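Zwischenbericht Projekt Tollis, Stand 20. März 2019

Liebes Team der Fekero-Stiftung,

eigentlich wollte ich euch nur kurz schreiben, aber im Februar ist so viel passiert, dass es nun doch länger wird! Ihr wisst ja, wir sammeln die Lebensläufe der Männer und Frauen, die bis zur Schließung 1982 im Werk Baird gearbeitet haben, und stellen sie nach und nach ins Netz. Inzwischen sind 64 Biografien fertig, das heißt geschrieben, gegengelesen und von den Familien freigegeben. Weitere 25 liegen als Rohfassung bei mir auf dem Schreibtisch (und leider auch auf dem Fensterbrett).

Am meisten freut mich der Fund der alten Lohnbücher. Damit konnte ich endlich Geburtsjahre korrigieren, die in zwei Traueranzeigen unterschiedlich standen, und bei einer Schlosserfamilie habe ich Vater und Sohn auseinandersortiert, die denselben Vornamen trugen. Das hat mich fast eine Woche gekostet, aber jetzt stimmt es.

Schwieriger sind die Frauen aus der Spulerei. Viele haben geheiratet und tauchen danach unter neuem Namen auf, und die Kirchenbücher bekomme ich nur nach Anmeldung zu sehen. Elf Lebensläufe hängen deshalb noch. Die Datenbank von Gistgate läuft ordentlich, nur die Suche nach Geburtsnamen klappt noch nicht. Das habe ich gemeldet.

Vom Geld ist noch genug da, die Kopierkosten liegen unter dem Ansatz, die Fahrtkosten etwas darüber. Wenn ihr nichts dagegen habt, würde ich das gern verrechnen. 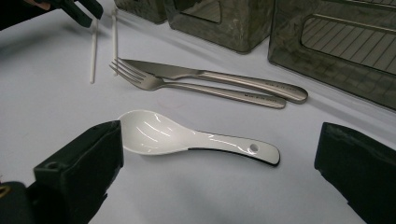 Eine Tochter schrieb mir, im Text über ihren Vater fehle die Zeit beim Werkschor, die sei ihm wichtiger gewesen als die ganzen Jahre an der Drehbank. Das nehme ich natürlich auf, und ich frage jetzt bei allen Familien auch nach Vereinen und Musik.

Bis zum Sommer möchte ich die Rohfassungen abschließen und mit den Fußnoten anfangen. Die Belegliste schicke ich euch getrennt.

Herzliche Grüße aus dem Archivkeller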